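The Red Ones

Maple board, blue pegboard, six in the morning. Coffee not ready yet.

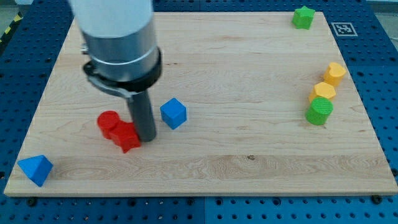
Two red blocks on the maple.

She put her bag down on the stool and looked at them before she took her coat off. Two red blocks, close together, like people waiting for a bus. She had left them apart. Had she left them apart? Last night was a blur, the phone going, the lights on the timer, her sister wanting to know about the house.

The house. Don't start with the house.

Coat off. Hair up. Notebook. The pen was dead so she took the one from the Verkstead mug, which was also mostly dead but wrote if you leaned on it.

Forty-three blocks in the box when her father gave it to her. It said so inside the lid, 43, in his square handwriting, underlined twice. He had cut them himself the winter the mill in Bonar shut and there was nothing else to do with his hands. Red, because red was the paint he had. One can, left over from the neighbor's door. He was out of work and out of money and there he was at the kitchen table blowing on wet paint.

She was five. She wanted yellow.

"They're red," he said. "Red's what there is."

And she stacked them and knocked them over and he let her, all afternoon, with the radio on. The noise they made. A dry little clack, then the roll, then him reaching under the stove with the broom handle.

Anyway. Work.

She pulled the stool in. Light coming up gray in the window over the sink, trucks already backing up at Sundaram across the lot, that beeping, every morning that beeping. She ran her hand along the front edge of the board. Good thick edge. She liked this board more than she liked most things. Paid too much for it. A hundred and forty would have been fair and she paid 690, because the man said maple and she heard her father say it, the way he said it, like the name of somebody he'd been to school with.

The phone again. Her sister.

let it ring

Then she picked up.

"Did you decide?"

"I just got in."

"They need to know by noon. The Sarkesari people. They've got another place they're looking at."

"Then let them look."

"Don't do that."

"I'm not doing anything. I'm standing here."

Quiet on the line. A kettle on her sister's end, she could hear it getting going. Same kettle, probably. Their mother's, with the burned handle.

"Where are you standing?" her sister said.

"At the board."

"Have you got his blocks out again?"

She didn't answer that. One of the red ones was round, a short fat cylinder with a flat top. A piece of chimney, that's what it always was when they were kids. You built the walls and you built the walls and you argued about the door and then whoever had behaved best got to put the chimney on. It was never her. Well, once. Her sister had a fever and couldn't sit up, and their father handed it over and said go on then, carefull, and she held her breath and set it down and it stayed. It stayed all through supper. She kept getting up from the table to check.

"I had the chimney once," she said.

"What?"

"When you were sick. I put the chimney on."

"I know," her sister said. "I was watching from the couch. I was so mad at you."

The kettle went. Somebody lifted it off. Outside the beeping stopped and a door rolled down and it was suddenly very still, just the fridge.

"It's only a house," her sister said, but not like she meant it. "It's got a thousand things wrong with it. The roof. The back steps."

"I know about the steps."

"So."

"So call them."

"Yes?"

"Yes. Call them. Tell them noon's fine, tell them now's fine, I don't care." She sat down. Her legs had gone a bit strange. "But I want the kitchen table."

"The table's got paint all over it."

"That's why I want it."

Her sister laughed, or did something near it, and said she had to go, she had to find the number, she'd had it in her hand a minute ago. Then she was gone.

Ten past six. June, and still cold in here til the sun got round. She found the pen on the floor. Leaned on it, wrote the time at the top of the page, crossed it out, wrote it again.

The coffee was done. She could smell it. She stayed where she was a while, elbows on her knees, with the two red ones there on the maple.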